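Teaching the Arm to Find the Rack: Perception and Insertion Planning for Clear Labware

Final report, project group Zalik
Tobiloba Nnaji, Asabe Sani, Damilola Briggs
Supervisor: Malathi Rajan

Where we started

When we picked this project in December we thought the planning would be the hard part and the seeing would be easy. Chidubem Yusuf, who had the bench before us, left a working motion planner called Monda, and it could already carry a tube from one place to another without bumping into anything on the way. What it could not do was put the tube in a hole unless somebody typed in where the hole was. So our job, as we wrote it on the first page of our notebook, was to get rid of the typing.

The trouble is that almost everything we wanted to find is see-through. Our first detector used the depth image, and depth on clear acrylic is a sad thing to look at (Asabe kept a folder of the worst ones). The rack would come back as a few speckles and a large patch of bench. We spent longer than we should have trying to clean this up with filters before Malathi gently asked us why we were still using depth at all.

What we changed

Our second detector, which we named Bandov, works from the color image only. The bench is black, so the holes in the rack's top plate show up as dark ellipses inside a slightly brighter outline, and we fit a row of ellipses with a fixed spacing. We labeled 2767 images by hand for training and kept another 300 aside for testing, and we are still a little proud of how consistent the labels are! The tube is handled separately: we look for its two long edges and for its open rim, and we ignore the liquid, whose surface bends the light and gave us a false lower end more often than we liked. 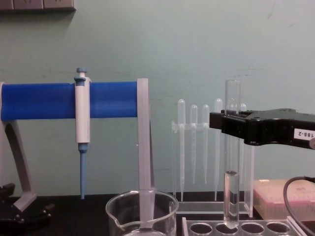 Figure 1. The gripper holding a test tube by its upper middle section at the second hole from the left. The clear rack of transfer pipettes stands farther left.

Those transfer pipettes deserve a paragraph of their own. They are long, thin, clear and upright, and so, as far as an edge finder is concerned, they are test tubes. Early on the planner would happily take a pipette stem for the held tube and correct its position toward it. Damilola fixed this by only searching inside a narrow strip below the fingers, using the arm's own joint readings to place the strip. It is a simple idea and we wish we had tried it in the first month.

Planning the last stretch

Monda still does the large movements. For the final descent we wrote a small controller that stops above the hole, compares the tube's axis with the center of the ellipse, and makes a sideways correction of at most 2 mm before going down. If it is still not lined up after 6 corrections it backs off and asks for a fresh detection.

Still to do

The strip search assumes the tube hangs straight, and a tilted grasp will fool it. We would also like to try the detector on a pale bench, where the holes would lose their contrast. Tobiloba has started on the tilt problem, and the notes are in the same folder as the code.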